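Journal > 2025 > May > Moving, again

19 May 2025

Short one, it's late and my back hurts.

Keys to the Cotbridge place came through this morning. Drove over from Skemham with the car packed to the roof and the fern on the passenger seat with its belt on. 40 minutes if you don't get stuck behind a truck. Got stuck behind a truck.

First trip: books, pans, winter coats. Why did I start with winter coats. Second trip: the desk lamp, bedding, the box that just says STUFF from the last move. Never opened it in Etville either. More than 2,000 pages of old notebooks in there I think, plus cables.

Money so far. Deposit gone. 90 for the van on the big day, 50 for the guy's helper, and they want cash for both. Forgot to ask if that includes the stairs. Must call tomorow.

Ate standing up, cheese and half a sleeve of crackers. Then sat on the floor and made the list for the paint store. Every wall I look at now I see marks. Want a warm white, not that bluish kind. Wood tones I like, the reddish brown sort, going to try and keep to that for the shelves. 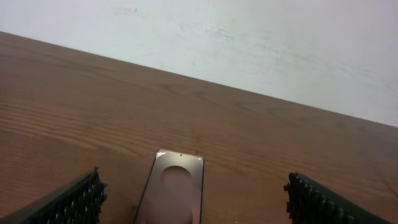
Scuffs on the pale paint in one, a pale ceiling and dark glass in the other.

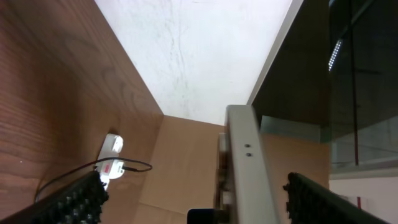

Still to do

- change of address, bank and the dentist
- read the meter (do this FIRST, forgot last time and paid for it)
- return the Skemham library books, three, one is under the bed I think
- ask about the broken latch on the kitchen window
- buy hooks. more hooks than you think
- decide about the couch

The couch. It won't go round the turn in the stairs, I measured twice. Could leave it for the next people, could sell it. I've had it since Etville and it sags on the left where I read. Not worth much. I still don't want to sell it. Will think about that when I've slept.

Went out around six for dinner becuase there was no fork anywhere in any box. Bakalis on the corner, lentil soup and bread, really good, they gave me extra lemon without me asking. So that's one thing sorted, I know where to eat. Walked back the long way, past the canal. Ducks. Somebody practicing trumpet with the window open, same four bars over and over.

Neighbors seem quiet. Pipes are not.

Lease runs from July officially but they let me in early, so I've got both places for a bit and no excuse for leaving it all to the last night like I always do. Two boxes a day, that's the plan. Fern is on the windowsill. Bed.

12 comments | 3 shares

Recent entries
The box that just says STUFF
Looking at apartments in the rain
Soup, mostly
Goodbye to the Etville bus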